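4. Absence and Return in Long-Running Personal Blogs

4.1 Material

The analysis in this section draws on the subset of the Gurbridge collection made up of return posts. A return post is defined as the first entry published after a gap that the author mentions in the entry itself. Gaps that pass without comment were excluded, however long they lasted. Under this definition the subset contains 1784 posts from 120 blogs, all written in English and hosted on either Nanier or Brakeo when they were collected. Collection closed in January, before Brakeo changed its archive settings, and posts removed by their authors after that point were also removed from the subset.

The blogs were chosen for continuity and not for audience. Most cover several subjects at once, such as family life, cooking, reading, travel and work. A small group began with one declared subject and widened over time. Blogs run by a business, or written mainly to sell a product, were left out. Several authors accept occasional paid posts, and these blogs were kept if the paid posts were marked as such.

Two coders read every post. Each recorded how the gap was named, whether a reason was given, how specific the reason was, and where in the post it appeared. Comments left by readers were read for context but were not coded. Disagreements were settled by discussion, and a post was marked unclear when discussion did not settle them.

4.2 Naming the gap

Authors seldom state the length of a gap in days or weeks. They use loose expressions ("a while," "longer than I meant," "since the fall") even where the dates shown by the blog software make the exact length plain to any reader. We take this as a sign that the opening of a return post does social work before it conveys information. It greets the reader, admits that time has passed, and sets a tone for what follows.

Apology is common but not universal. It appears most often in blogs with a fixed schedule, where a weekly or monthly feature had been promised. Authors without a schedule tend to treat the gap as ordinary, and some object in plain terms to the idea that a personal blog owes its readers regular entries. In a number of blogs the same author apologizes in the early years and later stops doing so. The change usually takes place without remark.

4.3 Reasons given and withheld

Where a reason is offered, it is often placed after the main body of the post has started. A typical entry opens with a recipe, a walk or a change in the weather, and the reason is given in a single sentence some way down the page. The reason may be detailed when it concerns house moves, new jobs or faulty equipment. It becomes general when it concerns health, money or another member of the household.

The most frequent form of withholding is the partial statement. The author says that something has happened, says what kind of thing it was, and then declines to go further. Partial statements of this type let the author be truthful with regular readers without placing the full matter on a public page. They also mark out a topic as closed, and in the comments we read, regular readers generally respected this. Questions about the closed topic came mostly from visitors who gave no sign of having read the blog before.

Authors who write about children or former partners show the greatest care. Several describe a rule they set for themselves at an earlier date, such as using initials or asking permission before posting. Others explain that the rule has changed as the children have grown older. Such explanations are themselves a form of disclosure, and they account for a large share of the longer return posts, including those of more than 1000 words.

Everyday domestic subjects carry much of the weight in these entries. Cooking in particular allows an author to be present on the page while saying little about private matters, and kitchen pictures recur across the material.

Figure 2. A small pale blue pan on a black induction cooktop, with hand-held gripper tools.

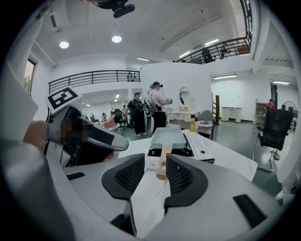

The position of the reason within the post also bears on how the rest of the entry is organized. When the reason comes first, the author tends to finish with it before moving on, and the remainder reads much like any other entry on the blog. When it comes late, the author is more likely to return to it in the closing lines, sometimes to soften what was said and sometimes to add a detail held back at first. Late placement was found on both hosts. It was more marked on Nanier, where the front page of a blog shows only the opening lines of each entry and the reader must choose to continue.

We considered whether this difference could be explained by the hosts alone. A few authors moved from one host to the other during the life of their blogs, and their habits moved with them for the most part. The number of such authors is too small to support a firm claim. It does suggest that habits formed over years of writing are not easily undone by a new page layout.

4.4 Promises about future posting

Many return posts end with a promise. The promise may be specific (a series, a set day for posting, an account of a trip) or general ("more soon"). Specific promises were harder to assess than we had expected, as authors sometimes fulfilled them under a different title or folded the promised material into an unrelated entry. We therefore recorded the presence of a promise and did not attempt to record whether it was kept.

General promises raise a separate question. They occur in the final entries of blogs that have since fallen silent, in wording that cannot be told apart from that used in blogs that went on. Readers of an inactive blog are thus left with an entry that reads as a beginning. Section 5 takes up the status of these last entries and the ways in which other bloggers refer to them.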